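Small open shoe rack by the door — what goes on which level?
Home & Storage > Hallway and entrance

marzipan_hook
Hello all. I have bought a low shoe rack, the Urnach from Kröger, and I would like opinions on how to arrange it. It has a top, one shelf in the middle, and under the shelf it is open to the floor. No doors. My daughter and I share it, and we do not agree about the slippers. 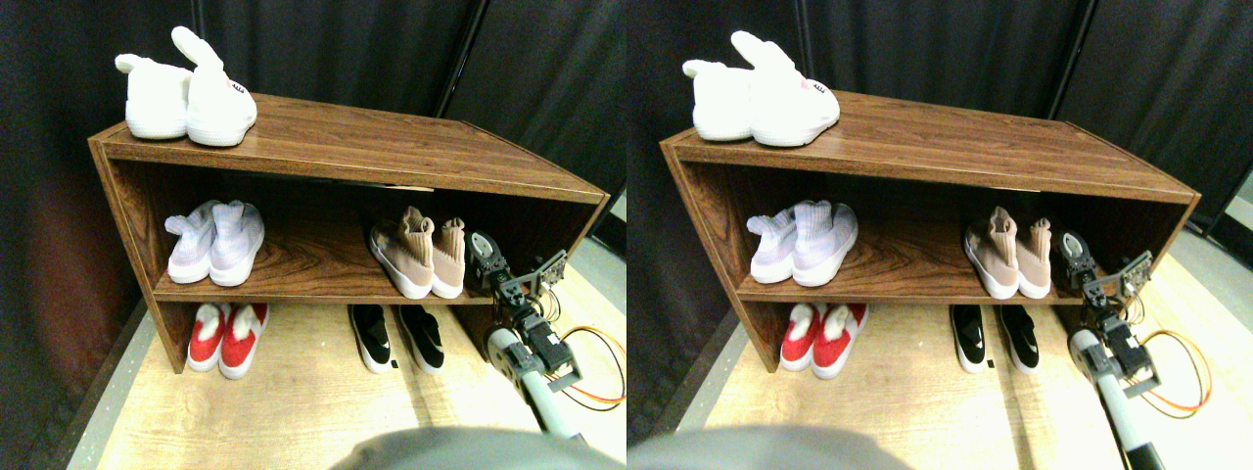

My first question is about the middle shelf. I keep there the shoes we wear most, all of them the knitted kind like a sock. My daughter says I waste space, and I must admit there is a good gap of bare shelf between the lavender pair and the beige pair. I like the gap. When I put the pairs close together, the soft collars rub and catch dust from each other. But it would be possible to push in one more pair, and then the top could stay free for keys and letters. What would you do?

clurkham_lane
I would fill the gap. A rack is for shoes, and bare shelf is a luxury in a small hallway. Also, I would never put slippers on top. Guests see them first.

R_Bastos
I disagree with the above. Slippers on top are practical, because you change into them standing up. My father-in-law has a bad back and he cannot reach to the floor for his. Keep the bunnies where they are, they are charming.
Rogério

marzipan_hook
Thank you both. The bunnies are my daughter's, so she will be happy with Rogério. I forgot to say that the rack was 158 at Wandevov, with delivery. The same one was 200 in another shop, so please compare before you buy.

The lower part is my second question. With no bottom board, the shoes stand directly on the floor, and at first I thought this was a fault. Now I find it good for sweeping, I only have to move the shoes.

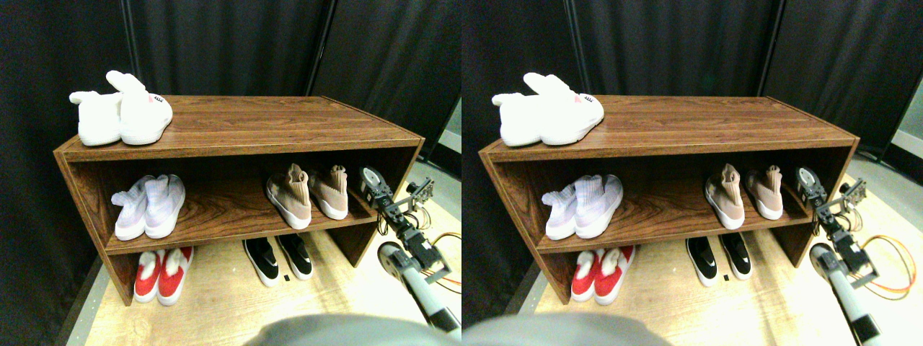 I am also thinking of a thin mat for there, cut to the size of the opening. Has anybody done this? I am afraid the mat will slide every time somebody pulls out a shoe.

Chia-jung Tsang
I did it with a rubber mat from the kitchen department and it does not slide. Mine has a small raised border, so the rain water stays inside. But please do not put anything with fluffy lining on a rubber mat when it is wet. I did this in March and the lining smelled for weeks. I would keep the fluffy red ones on the top and put sneakers below.

clurkham_lane
So now two pairs of slippers on top? I give up :)

R_Bastos
The red ones look to me like shoes to take out the garbage in. They can live on the floor. Only let them dry somewhere else first.

marzipan_hook
I tried something in between. The bunnies moved to the bedroom (there was a discussion at home) and white sneakers took the place on top. The red pair stayed below, and no mat for now.
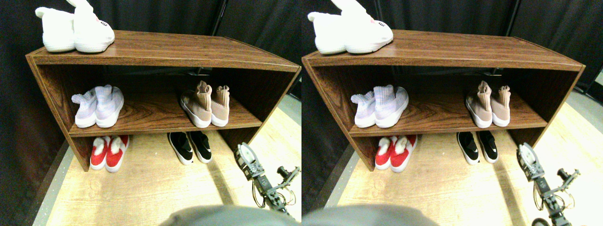

The new order, with the white sneakers on top and the gap still there.

clurkham_lane
Better to my eye. I would still use the gap, but it is your hallway.

Chia-jung Tsang
I like it. One small warning — the knitted ones fall to the side when the collar gets soft. I put a rolled piece of paper inside, 20 cm long, and they stand straight again. Newspaper is not good for light colors, the ink comes off.

marzipan_hook
Thank you, I will try the paper with the lavender pair first. And if I find a mat with a border in the correct width, I will write here again with the measurements.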